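The Green Tablecloth Table: Game Corner Gallery

Posted August 3, 2018

Hi again! So many of you asked about the game corner after my last post that I finally gave it a page of its own. If you're new here, I'm Deepika Iyer, and I've been slowly turning the back room of our place in Plurndale into somewhere you can sit down and play something without moving a pile of mail first. It started in May with one table and a very ugly lamp (the lamp is gone, please stop writing to me about the lamp).

The table came first and it's still my favorite thing in the room. I found it at the Tustell flea market for $40, which I thought was a steal until I had to get it home. It's a plain rectangle, nothing fancy, and it had rings all over the top from somebody's flowerpots. I sanded it for a whole weekend, gave up, and bought a tablecloth. Best decision of the entire project!

I went back and forth on the cloth for ages. Bo-ram Seo, who lives two doors down and has much better taste than I do, wanted a dark red one. I wanted stripes. We ended up with the sage green with the thin white grid, and I love it. It's calm, it goes with everything, and the squares are great when you're making up a game on the spot – you can just say "three squares over" and everyone knows what you mean.
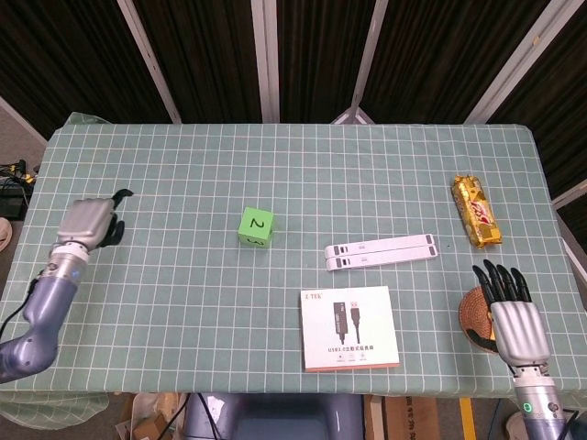
Green number cube and the woven coaster on the sage grid cloth.

The cube has handwritten numbers, and I like that so much more than a store-bought die. It's big enough to find when it goes under the couch, too, and it goes under the couch a lot. Bo-ram's house rule is that if it leaves the table you roll again, unless you're winning, in which case you lose your turn. I have complained about this rule many times.

Rattan coasters were my one splurge. I got them from Kiani, the little housewares shop on the corner, and I wish I'd bought more. They're nice and flat, so a mug doesn't tip, and we've pressed them into service as home base, as a target and once as a hat for a stuffed rabbit.

A few people wanted to know about washing the cloth. I do cold water and a low dryer, then a quick iron on the back side. The grid lines have stayed nice and crisp so far. Tea comes out if you catch it early. Beet salad, not so much (my own fault, I put that corner against the wall now).

Next up is the shelf! I have a 1,000-piece puzzle from Isteck that's been living on top of the fridge, and it would be lovely to have a real spot for it. Bo-ram thinks we should paint the shelf to match the cloth and I'm leaning toward plain white. Leave me a comment if you have a strong opinion, and if you've got a good game for two people and one cube, I want to hear that even more.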